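Clumon Tabletop Demonstrations — README

Release 2, maintained by the Bodden group. Questions about the files go to the maintainer listed below. Read the section on frames before writing a loader; most of the mail we get is answered there.

Contents

Clumon is a set of hand-guided demonstrations on cloth-covered tables. There are 2000 training episodes and 167 held out for evaluation. Each episode is one continuous recording of a person doing a short task with either a sensor glove or a hand-held gripper, stored with synchronized video and pose. No robot is in the loop during recording. Retargeting to an arm is done afterward and is left to the user. 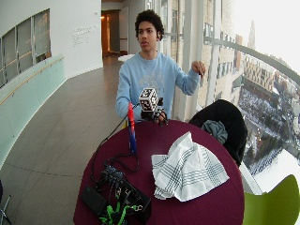 Kaisu Kallio
Maintainer, Clumon
4 November 2021

Glove sessions

The operator sits at the table and wears the glove on the right hand. A cube with fiducial marker patterns is mounted on it and gives the hand pose; finger angles come from the glove's own sensors. The left hand is free and is not tracked. Episodes in which the left hand touches an object carry the flag left_contact and are excluded from the default split.

Cube pose is estimated per video frame and then smoothed. When no marker face can be resolved, the pose is interpolated for gaps of up to 11 frames. Longer gaps are written as NaN. Do not fill them with zeros — the zero pose is a valid pose at the table origin.

Objects and surfaces

Tablecloths and napkins are used as found at each site. Patterned cloth is useful for the folding tasks and bad for segmentation, so expect masks to be poor wherever a stripe runs under an object. Masks are machine-generated and were not corrected by hand.

Several sites have large windows. Exposure was left on automatic in release 1 and locked in release 2, and the field exposure_mode records which. Daylight still varies a good deal between sessions at the same table.

Gripper sessions

The gripper carries its own wide-angle camera. Video is stored as recorded, with the circular image and black border intact. We do not ship rectified video. Intrinsics are in calib/gripper.yaml, using the equidistant fisheye model, and the script tools/undistort.py will produce a pinhole crop if your model needs one.

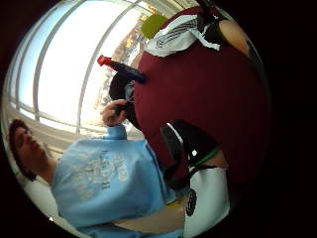 Orientation is also left as recorded. Some sessions are rotated by a quarter turn relative to gravity, and the field roll_offset gives the correction in degrees. Apply it to the video only. The pose stream is already in the table frame, and applying the offset twice is the most common loader bug reported to us.

Frames and units

Positions are in meters, rotations are quaternions in x, y, z, w order. The table frame has z up. Timestamps are in microseconds from the start of the episode. No episode is longer than 3000 video frames.

Known issues

Finger angles drift in long glove sessions. Recalibration events are logged in events.csv.

The Zeleke baseline was trained on release 1 and expects the old field names. Run tools/rename_fields.py first.

Gripper width is missing from part of the April recordings. These episodes are marked width_missing and should be dropped for grasping work.

Loading

The reader is in the Fludorico package. Call open_split with "train" or "eval". Video is decoded lazily; pass preload=True only if you have the memory for it.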